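Forum » Workspaces & Studios » Storage and Layout » Using the space under a staircase

Ye-rin Kong
We have a shared work floor at Cindale with an open wooden staircase going up through the middle. Stuff keeps landing at the bottom of it. We want proper storage there for 2 metres of the run but I don't know if we should build in or keep it movable. Budget is $200. Ceiling is the open kind with the pipes showing.

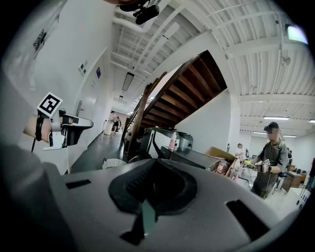 Stairs from the corridor side, column underneath

Mal-soon Wi
Movable. We built in at Clistolberg and had to pull it out in December when they wanted to get at the floor. Get low shelving on castors and measure at the shallow end first – the height drops off faster than you'd think. Also ask whoever manages the building before you put anything near the exit route. Dust comes down between open treads, so use bins with lids. Ours are 12 litre ones and they stack two high.

Ye-rin Kong
Thanks. Adding one from lower down, with the table as it is now.

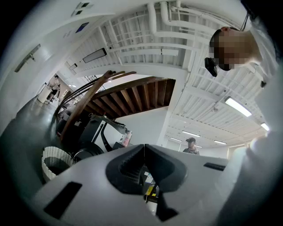

Underside of the treads and the cluttered table

Senad Jurić
Clear the table first and see what's left. You might not need shelves. Light colour paint on the underside would help too but that's more work.

Jong-dae Seo
following, same problem here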